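Search reviews
Enter keyword or model

Clurnon parallel gripper, six months in
Posted 21st July by Retno Sitompul

I bought the Clurnon gripper in January to replace an older Lubis unit on our bench arm. It cost $340 through Rutasell, with fingers and cable included. For most of that time I would have given it four stars. I'm giving it two, and the reason is a fault I think buyers should know about.

Fitting it was easy. The bolt pattern matched, the software found it on the first try, and the fingers close evenly. The manual is short but correct. Noise is low, and the finish has held up well.

The trouble started at cycle 3644 by the controller log. The gripper stopped holding force after a close command. It would report "grip OK" and then relax over the next few seconds with no warning. The first time, it let go of a part over the edge of the bench. A dropped part is a nuisance, but I had my hand near the landing spot, and a heavier part would have hurt me. I now stay outside the tape whenever the arm is powered.

Support answered in two days and asked for a firmware update. That helped for a while – 1017 cycles, to be exact – and then the same thing happened. They think it's the brake on the finger drive. The replacement brake is $98 and the warranty does not cover it, as they call it a wear part. I disagree with that.

Setup for the light-load checks:

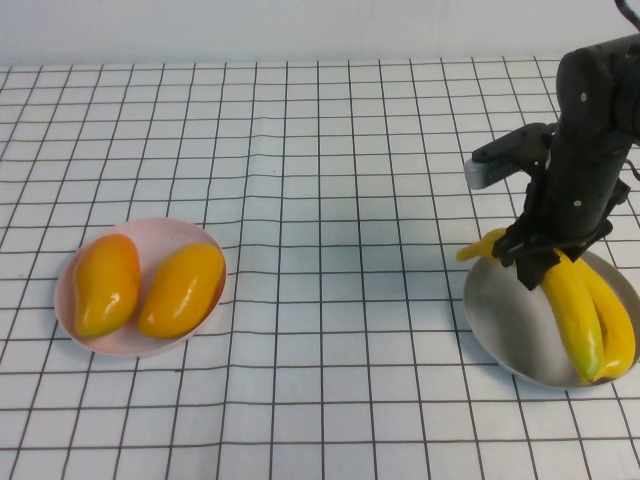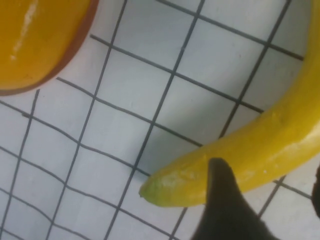
My main complaint is the status signal. A gripper that loses force should say so, and this one goes on reporting a good grip until the part is gone. Until the brake is changed I'm keeping mine on light work over a flat table, bananas and the like, where a drop does no harm. I would not use it above a person or anything breakable. The Gonport model costs more, but it reads force the whole time it is closed, and that is what I'd buy today.

Two stars out of five.

Related reviews
Lubis two-finger gripper, long-term notes
Gonport force-sensing gripper
Cable clips for small arms
Bench tape and floor marking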